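Papers > Listening Rooms & Home Audio
October, by Lenuța Onu

4. Listening at Low Volume

We had expected the loud passages to separate the two amplifiers, and it was a pleasant surprise to find how much our listeners had to say about the quiet ones. The Dollum and the older Akpalu were matched in level before each session, and all nine listeners sat in the same chair at Baltunton, with the curtains drawn and the heating (a noisy old thing, I'm afraid) switched off. Each heard six short pieces, mostly piano and small choir.

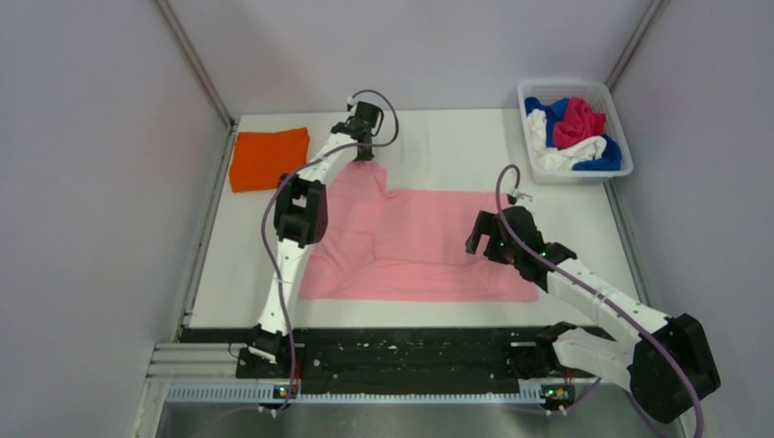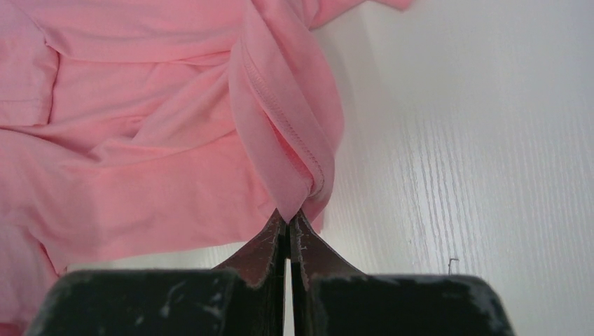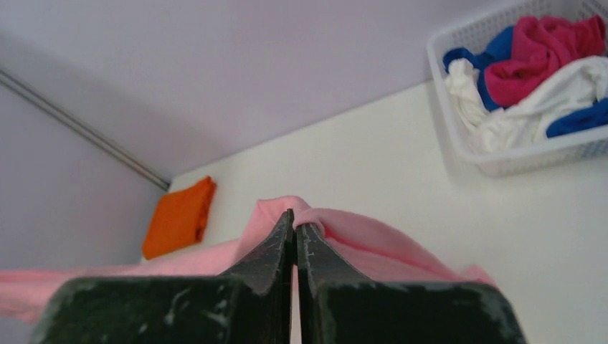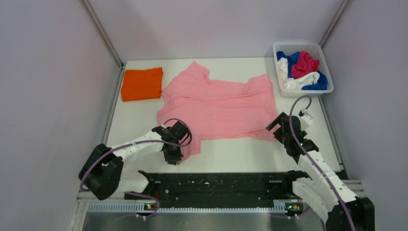

Figure 2. Pink garment on a white tabletop, fixed views (first and last).

Seven of them preferred the Dollum late in the evening, when the street outside had settled down, and several kindly wrote long notes about the way a piano chord faded into the room. The two who chose the Akpalu both liked its fuller lower notes, and I must say I have a soft spot for them myself! We repeated the choir pieces with the Jusorlow speakers moved closer to the chair, and the preferences stayed as they were.

Contact the author | Back to top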